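COMMUNIQUÉ DE PRESSE -- 9/8/21

Flisament publie Brinis, une méthode d'apprentissage pour les robots à deux bras qui manipulent des objets du quotidien

C'est avec une joie que nous avons un peu de mal à contenir que l'équipe de Flisament annonce la publication de Brinis, le fruit d'un long travail sur une question qui nous tient à cœur depuis les débuts du laboratoire : comment apprendre à un robot à ranger des provisions ou à garnir une assiette en lui montrant le moins d'exemples possible ?

Les méthodes habituelles apprennent à partir de démonstrations complètes, du premier geste au dernier. Brinis les découpe en courts segments, centrés chacun sur un contact entre la pince et un objet, puis apprend à les enchaîner. Les vues prises au poignet des bras y jouent un rôle essentiel, car elles restent proches de l'objet même quand une vue d'ensemble le perd derrière un sac ou un rebord.
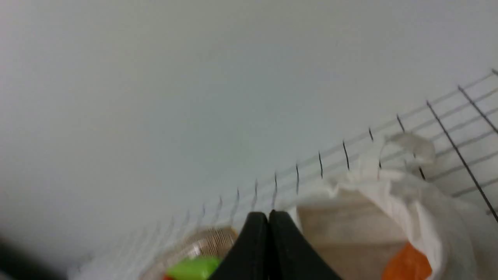
Pour cette étude, nos opérateurs ont enregistré 400 démonstrations en téléopération, avec des aliments factices de formes et de couleurs variées. Entraîné sur 60 d'entre elles seulement, Brinis a atteint le même taux de réussite que notre méthode de référence entraînée sur la totalité -- un écart que nous n'osions pas espérer en commençant, et que nous avons pris soin de vérifier au cours de 232 essais supplémentaires avant d'en parler à qui que ce soit.

« Nous avons longtemps cru qu'il nous fallait davantage de données, et nous avons passé des mois à en recueillir avec beaucoup de patience et pas mal de café, raconte Clémence Vasseur, responsable du projet. Le jour où nous avons commencé à regarder de près ce qui se passe dans les instants qui précèdent la prise, tout le travail a changé de direction. »

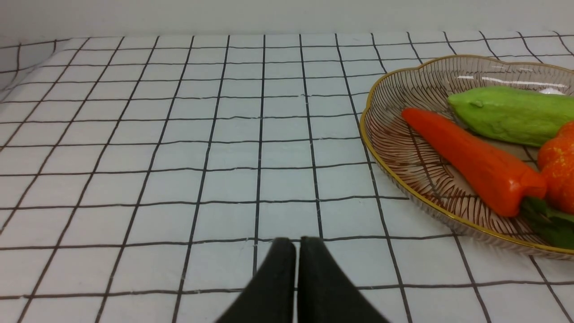 Les objets lisses et arrondis demeurent les plus difficiles, surtout lorsqu'ils se touchent, et les échecs restants viennent en majorité de là. Notre partenaire Stevarex, qui nous accompagne avec une fidélité dont nous lui sommes très reconnaissants, travaille déjà avec nous à de nouveaux doigts de pince, dont les premiers essais sont prévus en décembre.

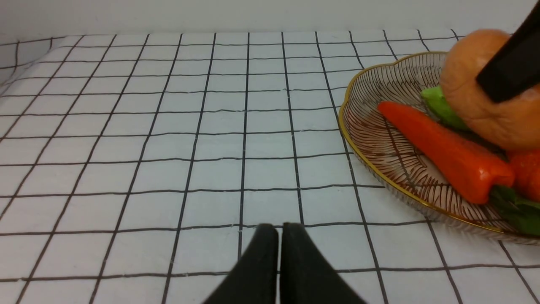 Les démonstrations seront-elles accessibles aux autres équipes ?
Elles le seront dans leur intégralité, avec le code d'entraînement, sur la plateforme Ogola, où chacun pourra les télécharger gratuitement à des fins de recherche.

Les journalistes et les laboratoires qui souhaitent assister à une démonstration sont les bienvenus dans nos locaux, sur simple demande adressée au service de presse de Flisament.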